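Week 3: Local Option and the Dry Counties
Instructor: Jhun Belmonte

Before national prohibition, most of the fight over liquor took place in towns and counties. A local option law let voters in one place close their saloons while the next place over kept them open. Students should know how such a vote was called, who could sign the petition, and what happened to existing licenses afterward.

Our main case is Stolville, which held its vote in June. The dry side won by 38 ballots out of 3,382 cast. The town had been collecting license fees from its saloons and had to replace the money. The council raised the property levy, and the Papadopoulos hotel, which had lost its bar, sued over the new assessment.

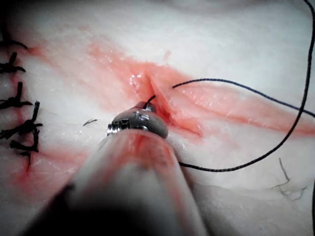 Dornitz, across the county line, stayed wet. Its saloons took on Stolville's customers, and the road between the two towns became a regular subject in both papers. Read the editorials in the packet side by side. The Dornitz editor argues from revenue, the Stolville editor mostly from public order, and neither answers the other.

Terms to know: local option, remonstrance, high license, blind pig.

Reading for next time: the Cludine petition, all pages, and the council minutes that follow it. Response paper 2 covers the petition only. Papers are due September 13, 2019, at the start of class.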